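Storage and Sorting > Bins, totes and trays
Thread: Metal or plastic for mixed small items?

runach_stores
We sort mixed returns into grey bins, two placed long side to long side, with one person working between them. The contents are whatever comes back: bottles, small wrapped things, odd shapes that don't stack. The metal floors have gone brownish and scuffed and my manager wants to replace the lot with plastic totes from Branar. I make it 77 bins. Before I agree to that, is there a functional reason to change, or is it only looks?

tarebar
Looks, mostly. A scratched floor holds the same load as a clean one. Run a cotton cloth over it. If the cloth snags, you have burrs and they want taking off. If it doesn't, leave it alone.

Discolouration is a separate question. Wipe a patch with mild detergent, let it dry and look again on Friday. If it comes off on a white cloth, it is dirt or surface rust. If it stays put and the surface is smooth, it's staining and you can ignore it.

Manny_Ji
I disagree with part of that. A worn floor changes how things behave when you tip them in. Egg-shaped items are the worst: on a smooth floor they roll until they meet a wall, on a rough one they stop in the middle. For picking, the middle is the better place, as you can get at the item from either side. Anything long and low will lie against a wall and you have to get a fingertip behind it.

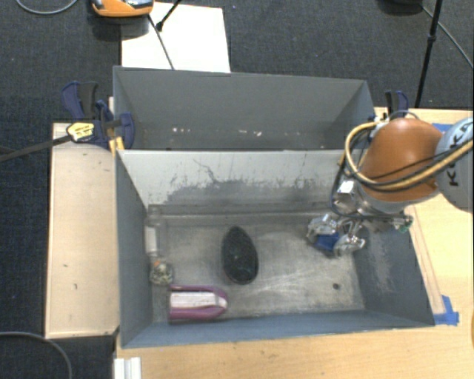 So I would keep the metal and put the money into loading. We stopped filling to the brim and went to a single layer. Fewer items per bin, more bin changes, but each pick is clean. Our wrapped pieces used to get buried under bottles and come out with the film torn.

Man-sik Ji

tarebar
A single layer wastes most of the volume. On 200 items a shift you will be swapping bins all morning.

Manny_Ji
We do 200 on a slow morning. A swap takes less time than digging.

quillon
Both of you are assuming the bins stay put. If they are carried, weight decides it. Empty metal is heavier than the equivalent plastic and you feel it by the afternoon. If they sit on a bench all day, weight is irrelevant.

Also check labels. Clear bottles are awkward on a grey floor in poor light, and the white label is often the only part you notice. Lay them lengthwise along one wall and you know where to look. Don't stand them up.

runach_stores
They sit on a bench. Not carried except for cleaning.

Cloth test done on 3 bins so far. One snagged near the middle, the other two were fine. The brown didn't shift with detergent on any of them.

tarebar
Then deburr the one and keep all of them. A 40 grit disc is too coarse, whatever the shop tells you. Use a fine pad by hand.

quillon
Or a Nel liner mat, cut to size. It stops the rolling and covers the scratches.

Manny_Ji
Liners lift at the corners and flat items slide underneath. We took ours out in September.

quillon
Ours are the Idudine ones, taped down on all sides. No lifting yet.

runach_stores
I'll deburr and try one taped liner in the worst bin. Will post when I've had it in use for a while.

Related threads
Removing label glue from metal trays
Bench height for sorting while seated
Bin dividers: fixed or loose?
Runach totes, lids that don't seat properly

Search this forum
Advanced search

Contact us | Forum rules | Back to top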